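How to learn a choral part when you don't read music well

Plenty of people in amateur choirs can't sight-read, and most of them manage. What follows is the method I give to new members of the Stokumbridge choir, where we have one term to get a full-length work ready and a lot of people who last looked at a stave at school. It works for a Requiem, a Mass setting or a set of part songs. You need your own copy of the score, a pencil, a recording and a way of playing single notes. A phone keyboard will do.

Step 1. Mark up your line

Before you sing anything, go through the whole score and put a small pencil bracket at the left of every system where your part appears. Choral scores change layout without warning. A page may have four staves per system, then two, then eight when the choir divides. If you are a second alto, write A2 at each division. Do this at a table with good light and don't try to do it during rehearsal.

Number the bars if the edition hasn't. Our conductor, Fergal Ó Gríofa, calls out bar numbers and nothing else, and he doesn't wait.

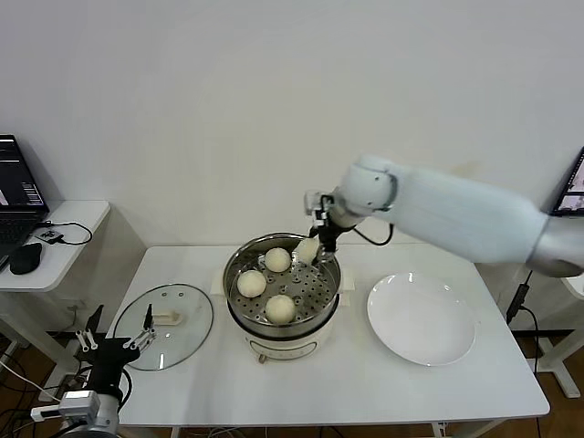

Step 2. Speak the words in rhythm

Take one page. Tap a steady beat on your knee and speak the text on the rhythm of your line, with no pitch at all. Go slower than you think you need to. If there is Latin, find out which pronunciation your choir uses before you start, as it is tiresome to unlearn later. We use the Italian style, so "caeli" begins with a "ch" sound.

Where you stumble, write the beats above the notes: 1, 2, 3, 4. Dotted rhythms and tied notes over the bar line are where most people go wrong. Repeat the page until you can speak it twice running without stopping.

Step 3. Find your starting notes

Your first note after a rest has to come from somewhere. Look at what the other parts are singing just before you come in. Quite often the tenors or the organ will have your note a bar earlier, perhaps an octave away. Circle it and draw a line to your own entry. Treasa Hanrahan, who has led our altos for years, has so many of these lines in her score that new singers ask to borrow it.

If there is nothing to take it from, play the last note you sang and then the next one, and learn the distance between them.

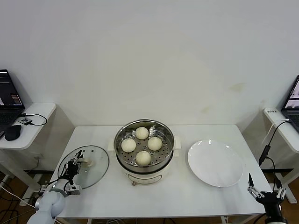 Four buns in the steamer, lid off.

Step 4. Add pitch in short pieces

Play two bars of your line, then sing them back to "noo". Don't use the words yet. Once two bars are safe, add the next two and join them. Stop after twenty minutes. A short session each day is worth more than one long one the night before rehearsal.

Put the words back when you can get through the page on "noo" without the keyboard. If the notes fall apart at that point, go back to Step 2 for that phrase only.

Step 5. Use the recording properly

Listen once with the score open and follow your line with a finger, without singing. On the second time through, hum. Only sing out on the third. If you sing along from the start you will follow the sopranos, whatever part you are meant to be.

Check that the tempo is near the one your conductor takes. In February Fergal had us at 125 crotchets a minute in a movement that most of us had practised far slower.

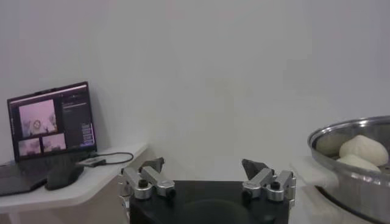

Breathing needs to be planned and written in. Use a tick above the stave for each breath, and put them where the sense of the words allows. In very long phrases, agree with your neighbour to breathe at different points so that the sound carries on. You can practise this part away from the score, while you are doing something else. Three pieces of dough in a big steel bowl and a laptop open on the desk is a fair picture of how it can go in a kitchen: the recording plays, your hands are busy, and you can still work out whether you reach the end of the line. Mark any changes in the score afterwards.

Step 6. Test yourself against another part

Play the recording and sing your line when your part is not the loudest thing on it. Better, meet one person from another section and sing a page together, unaccompanied. Check the last note against the keyboard. If you have both gone flat, look for repeated notes and falling scales, and pencil an upward arrow over them.

Bring the marked score to every rehearsal, with a spare pencil.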